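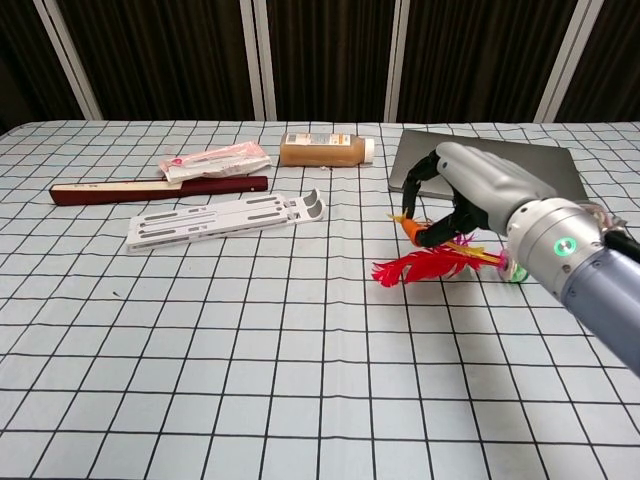

Table with checked cloth, Pellcombe

Home Continence Supplies Project: progress report to the Saarela Fund
October 8, 2019

This report covers the second quarter of the grant. The project delivers pads, bed protection and skin care items to people living at home in Likstead and Pellcombe who do not qualify for enough supplies through other routes.

Deliveries
We made 400 deliveries in the quarter, all by van from the Likstead store. Five went to the wrong address after a change to the round in September. All five were put right within two working days, and drivers now check the postcode against the order sheet at the door.

Stock
We hold 1793 packs. Larger sizes of pull-up pants ran short twice, and on both occasions we offered shaped pads in their place. Some people did not want the swap and waited for the next round. We have raised the reorder level for those sizes. Bed pads are overstocked and we have paused buying until the new year.

Ordering
Orders moved to the Trameso system at the start of the quarter. People can now change the size or put off a delivery by phone up to the day before. Paper forms are still accepted. The order line was engaged for long spells on Monday mornings and we are looking at opening it earlier.

Spending
Spending on stock is 10 per cent under budget, mainly owing to the pause on bed pads. Van costs are on budget. We ask the Fund to let us move the underspend to pull-up pants in the next quarter.

Next quarter
Recruit a second part-time driver. Send the yearly size check form to everyone on the Pellcombe round. Agree the Christmas delivery dates with the supplier.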